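Does Cold Storage Really Keep Fruit Longer? A Look at Claims and Kitchens
Student project report, Food and Households course
Written by Zoila Cáceres. Course advisor: Ruth Castaño

Background

Every fruit guide I read before this project said roughly the same thing. Put apples in the refrigerator, keep bananas out of it, and you will throw away less food. The guides disagree on nearly everything else. One booklet from the Nidton library says apples last "for months" when chilled. Another, handed out at the Espinoza market, says a few weeks. Neither gives a source, and neither says what "last" means. Is a wrinkled apple with good flavor still lasting? My grandmother would say yes. Most of my classmates would put it in the trash.

My question was whether the advice makes any difference in ordinary homes, where doors get left open and people forget what they bought.
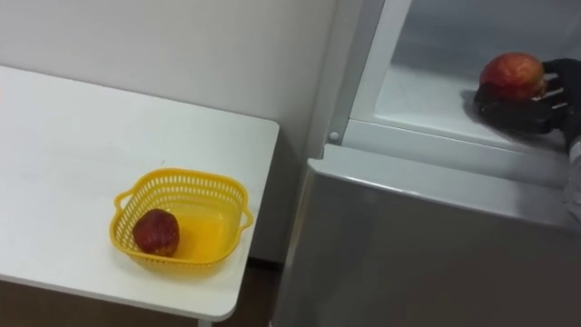

What I did

I asked 40 households in Pedow to keep a fruit diary during October. Each household wrote down what whole fruit came in, where it was put, and whether it was eaten, cooked, given away, or thrown out. I asked them not to change their habits. I doubt that they listened. If you hand someone a sheet of paper about wasted food, they are going to waste less of it, at least until they get bored with the sheet.

Out of the 40 diaries, 19 were filled in every day. The others had gaps, mostly on weekends. I kept the ones with gaps in the total but left them out when I compared storage places. This was Ms. Castaño's suggestion and I think it was a fair one, although it leaves me with a small group of rather tidy people.

Results

The diaries list 2,079 pieces of fruit. Of these, 1,838 were marked as eaten or cooked. The rest were given away, thrown out, or never mentioned again. That last group bothers me. Fruit does not vanish, and I suspect that much of it went the way of the trash without anyone wanting to write it down.

In the complete diaries, chilled apples and pears were thrown out less often than those kept at room temperature. It would be easy to stop there and say the guides are right. But the households that chilled their fruit also tended to shop with a list, and they bought less at one time. When I looked only at people who shopped with a list, the gap between the two storage places almost closed. I can't tell from my numbers which habit did the work.

Pomegranates were a surprise. Several people kept them out for weeks because they liked how they looked and did not feel like peeling them. Hardly any were thrown out, but hardly any were eaten quickly either. The guides tell you to refrigerate them for long storage. The people in my study got along fine without doing so, though a month may be too short a time to show much. 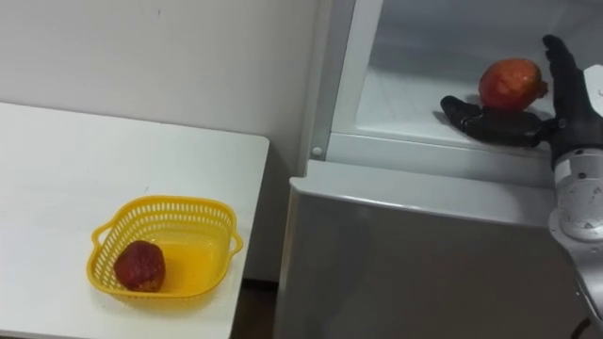
Two people told me they had bought special "freshness" liners from a shop called Dastora. One was sure they worked. The other had the liners still in the wrapper. I did not test them and will not guess, but I noticed that the satisfied customer was also eating more fruit than before.

Problems with this project

The diaries depend on honesty. I also never checked how cold anyone's refrigerator was, and I should have. A drawer near the bottom and a shelf near the door may not be the same place at all, yet my form had one box for both — a mistake I only saw when a neighbor asked me on a Tuesday evening which one to check.

I would also ask people to note the price. Some wrote in the margin that they ate the expensive fruit first, and my form had no place for that.

What I would tell a household

Chill apples if there is room. Buy fewer at a time. I have more faith in the second piece of advice, and it was missing from both of the guides I started with.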